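Banden Adds Two-Arm Stations to Its Sorting Floor

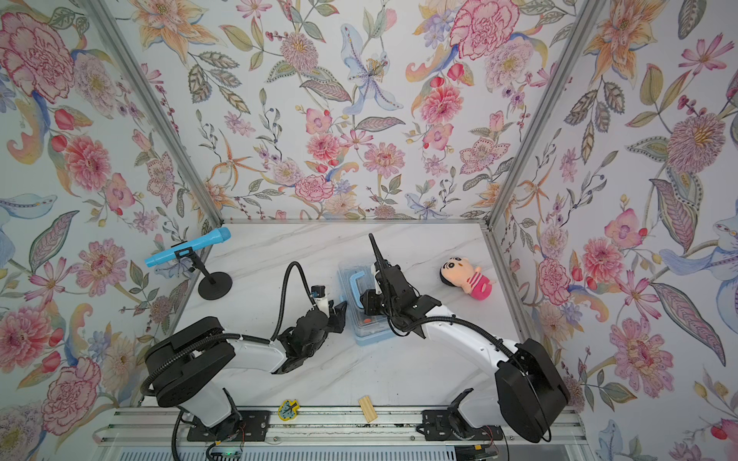 What Changes for Staff

Banden has put four two-arm robot stations into service at its Keteo site, where mixed small goods are sorted. Ten employees who sorted by hand have moved to station supervision and final checks, with no change in pay or hours.

"Our people asked for less reaching and lifting," said Vesna Janevski, site manager. "They now decide how each station is set up."

Training continues through August.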